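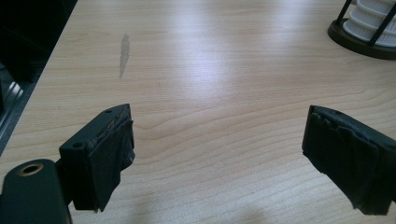
Hello again to everyone at the Kurneo fund, and sorry this is a bit later in April than I promised!

The fair play work at Bidwood is going well. We've now run two of the four sessions for under-16s on what gets shouted from the touchline, and the referees tell me they've had fewer abuse reports since (early days, I know). Costeck Rovers have signed our code of conduct, and Sotiropoulos Athletic want one change to the bit about flags and banners before they do - I'm fine with that.

Money next. We've spent around £300 on printing and pitch hire, a little under budget. I'd like to move what's left over to travel, if you're happy, as the last two sessions are away from home and the minibus has gone up again. Could you let me know before I book it?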